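Speaker notes: Getting wool clean without wrecking it
Evening talk for the Cheon knitting guild, 10 July 2023

Opening (stay standing, don't start with the slides)

Hello and thank you for coming out in this heat to talk about sweaters! I love that. Ask who has shrunk something. Wait for the hands. Put mine up too. Tell the green cardigan story: finished it in November, wore it twice, and it came out of the wash fitting my niece's bear. Pass the cardigan along the front row and let people feel how thick it got.

What felting is

Wool fibers have tiny overlapping scales. Get them wet and soapy, move them about, and the scales catch on each other and creep in one direction. They don't creep back. Heat helps it along, but the rubbing does a huge share of the damage, and people are always surprised by that. Do the hair trick: roll one long hair between finger and thumb and watch it travel. (Have a spare hair ready. Last time I dropped mine on the carpet.)

Pause for questions, but keep it short or we'll never get to blocking.

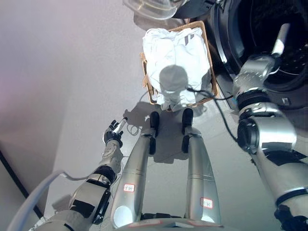 Sorting is the part I used to skip, and I've become a complete convert. Knits get their own pile, away from towels, zippers and anything with hooks. Light colors go together, and I'd do a first wash of any hand-dyed yarn completely alone, because some of those gorgeous reds will bleed for ages. A wicker basket of whites like this one is easy to live with until a single red sock gets in! One more thing on wicker: run your hand around the inside before you trust it with lace. A rough end of cane will pull a stitch straight out, so line the basket with an old pillowcase.

Hand washing

Fill the basin first, then add the wool soap, then the garment. Never run the tap onto the knitting. Lukewarm, and the same temperature for the rinse. Push it under gently and walk away for 20 minutes. Mention the swatch test here: I washed 6 swatches of the same yarn, all knitted on the same needles, and the one I rubbed by hand came out worse than the one I only soaked in hot water. Hold up the board with the swatches. Let them guess which is which before turning it over, they really enjoy that.

Lift it out with both hands underneath. Wet wool is heavy and a sleeve will stretch to your knees. Roll it in a towel, stand on the towel, feel very pleased with yourself.

Machine washing

Yes, you can! Wool cycle only, mesh bag, low spin, and don't cram the drum. Say clearly that superwash yarn still grows when wet and needs drying flat.

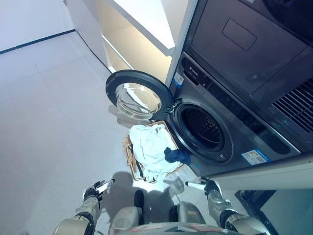 Aurelio Llorente disagrees with me about the spin. He wrote after the last talk to say that he spins everything, handspun included, and that a short spin in a snug bag is kinder than wringing by hand. I tried it on an old vest and I have to say he has a point. The vest dried overnight and kept its shape. I'd still keep lace out of it.

Blocking (7 minutes, watch the clock)

Pins, wires, the striped shawl. Measure before washing and write the numbers down. Show the pinned-out corner up close, then unpin it so they see it hold. Big gasp, every time.

Leave the care sheets by the door. Bring back the cardigan!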